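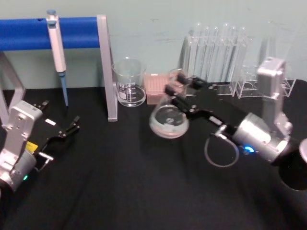 Rania Moussa has spent most of this year teaching two robot arms to do bench work, and she says the slow part is collecting the examples. Her group at Priner records a person guiding the arms through a task, then does it again with everything shifted a little. Glass is the current subject. The right arm takes a flask by its narrow neck and lifts it just clear of the black tabletop, with the liquid still in it, while the left keeps its fingers open.

"We've got 1555 recordings for the flask now," she says. "I threw out a lot from January. The operators were new and they hesitated, and the model learned to hesitate."

Malachy Corrigan does most of the guiding. He works in blocks of 10 and then takes a break.

"After that I get sloppy," he says. "You stop looking at the neck of the flask and just go where it was last time."

Clear glass is hard for the cameras, so the group changes the lighting between blocks. Moussa also keeps some of the failed grasps, labelled as failures. Corrigan wasn't keen on that at first.

"I thought they'd be wasted," he says. "She wanted more of them."

The pipette work is next. Moussa expects it to need more examples than the flask, but won't say how many.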